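Clavgate moves its design studio to Tronton, adds a head of footwear

Clavgate has confirmed that its apparel design team will leave the shared space it has used since the label started and move into its own studio in Tronton this February. The company also said it has created a new position, head of footwear, and that the job has been filled from inside the Opoku knitwear group. The name will be released once the contract period with Opoku ends.

The move had been expected. Clavgate has been selling jackets and heavy knits almost entirely through its own site, and last fall it began showing samples to retail buyers for the first time. The old space had no room for fittings, so buyers were seeing clothes on a rail in a hallway. The Tronton studio has a fitting room, a cutting floor and a small archive where past seasons will be kept on hangers instead of in storage boxes.

Footwear is the bigger change. Clavgate has put its name on shoes only once, a canvas slip-on made with Kukatmont that sold out of its 400 pairs and was never restocked. Resale prices have stayed high, and the two companies have been asked about a second run ever since. According to the announcement, Kukatmont will be the manufacturing partner for the new line as well, with the first styles planned for next spring. There will be 3 of them: a low lace-up, an ankle boot and a new version of the slip-on.

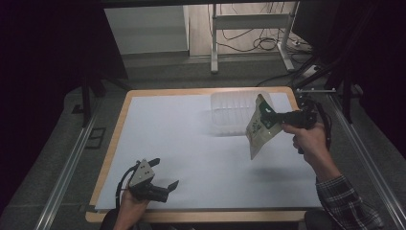

What it means for the current season

The fall collection is not affected. Everything already shown will ship as planned, including the long wool coat that went up for preorder last month. Preorders for the coat closed at 1372, the highest number Clavgate has reported for a single piece. Customers who ordered the charcoal color should get theirs first, followed by the olive.

The spring collection will be smaller than usual. Clavgate said it wants the team to settle in before taking on a full calendar, and it has dropped the shirts and most of the lightweight knits from the plan. The overshirt stays, and so do the pleated pants, which come back in two new fabrics.

Prices are going up on a few items. The basic crewneck moves to $60 when the new stock arrives. Clavgate blamed yarn costs and said the fit and fabric will be the same as before.

What happens at Opoku

Opoku has not said whether it will replace the designer it is losing. The group has been cutting back on its runway shows and putting more money into its stores, and it may divide the work among the people already there. Its next knitwear release is finished and will come out on schedule – the lookbook was shot before the departure was announced.

Clavgate plans to open the Tronton studio to buyers first. A sample sale for the public is also planned, with details to be sent to the label's mailing list.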